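# Living Under a High Ceiling

The first thing people do in a tall room is look up. The second, usually within a week of moving in, is turn on every light they have and find that the floor is still dim.

Rooms that run two stories high have been turning up in ordinary buildings for some time now. Old workshops get a mezzanine and a new staircase. New apartment blocks put one or two on the top floor and charge more for them. In Amden, a town with more empty mills than it needs, the Tóth building was divided into 70 units, and nearly all of them have an upper level that looks down on a lower one. The people who rent there, some to live and some to work, have had five years to learn what such a room asks of them.

What it asks for, mainly, is light in the right places.

## The trouble with one big fixture

A regular room has a ceiling eight or nine feet up, and a single fixture in the middle does a passable job. Double the height and the same fixture does much less by the time the light reaches a table. The usual response is a brighter lamp, which makes the ceiling glare and leaves the corners about where they were.

The tenants who seem happiest with their rooms have given up on the single source. They treat the ceiling lights as background, enough to walk around by, and they put the working light lower down. Under a mezzanine this is easy, because there is already a low ceiling to mount things on. Strip lights are the common choice. They are shallow, they don't hang into anyone's path, and they can follow a sloped surface without looking crooked.

Over the open part of the room it is harder. Pendants on long cords look good in catalogs but sway when the ventilation comes on. Floor lamps need outlets, and outlets in the middle of a floor were seldom part of the original plan. One ground-floor tenant at Tóth solved this with a shelf along the railing side and four clip lamps aimed down. The clips cost less than the shelf.

Color matters too. A room with daylight-white tubes under the balcony and warm bulbs above it reads as two rooms, and after dark the line between them is plain on the wall. Buying all the lamps at once, from the same maker, avoids that. Few people do it, since lamps fail one at a time.

## What white does

Most of these rooms are painted white, walls and ceiling both. Landlords like it because it is simple to touch up. It also does real work. A white ceiling sends some of the window light back down, and in a room with glass on only one side that can be the difference between reading at three in the afternoon and reaching for a switch.

The drawback is that everything dark stands out. Window bars, railings, stair rails and door frames turn into lines drawn across the room. Builders have mostly gone along with this and chosen black metal, which hides scuffs and suits the older buildings. Against daylight, anyone going up the stairs becomes an outline.

White also shows dirt, and high white shows it where no one can reach. The wall around an air vent goes gray first. At Tóth the high surfaces are cleaned once a year, in August, by a crew with a scaffold tower. Tenants who want it done sooner can book the tower for a Thursday and supply their own ladder hands. In practice they wait for August.

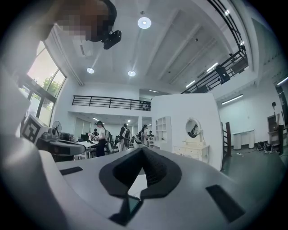 ## Railings and stairs

A mezzanine railing gets used for more than its purpose. Coats end up on it, then extension cords, then a plant or two. None of this is a good idea over a space where people walk, and the building rules at Tóth ask for the top rail to be kept clear. Vasance, the firm that supplied the metalwork, recommends a wipe with a damp cloth and a check of the fixing bolts twice a year. The bolts do loosen. A rail that hums when a door closes is asking for a wrench.

Stairs in converted buildings tend to be steep, because floor area is what the rent is based on and a gentle staircase eats a lot of it. Carrying a laundry basket up one is a skill. Carrying a desk up one is a job for three people, and several tenants have chosen flat-pack furniture for the upper level for that reason alone. Measure the turn at the top before ordering. The sofa that would not make it is a story told on every floor.

Light on the stairs deserves its own switch at both ends. Where the stairs borrow their light from the main room, somebody always ends up climbing in the dark after turning it off below.

## Heat, sound and the window

Warm air goes up and stays there. In winter the upper level can be comfortable in shirtsleeves while the floor below needs a sweater, and in summer the upper level is hard to sleep in. One tenant who kept a thermometer by the bed last summer saw it reach 81 degrees before breakfast. A slow ceiling fan helps in both seasons. So does a shade on the window, provided it can be worked from the floor.

Sound behaves much the same from top to bottom, which is to say it goes everywhere. Hard walls and a hard ceiling give a voice nothing to sink into. Rugs help, bookshelves help more, and a row of felt panels under the balcony helps most for the money. Vuvura, a small panel maker that rents a unit on the second floor, sells its offcuts to neighbors by the bag.

The window is the part people pay for, and it is usually worth it. A large pane with a tree behind it changes the room through the year: green shade in summer, bare and bright by winter. It also fades upholstery. Tenants who put a table near the glass and the sofa against the back wall have had the fewest regrets, and the table gets used for everything.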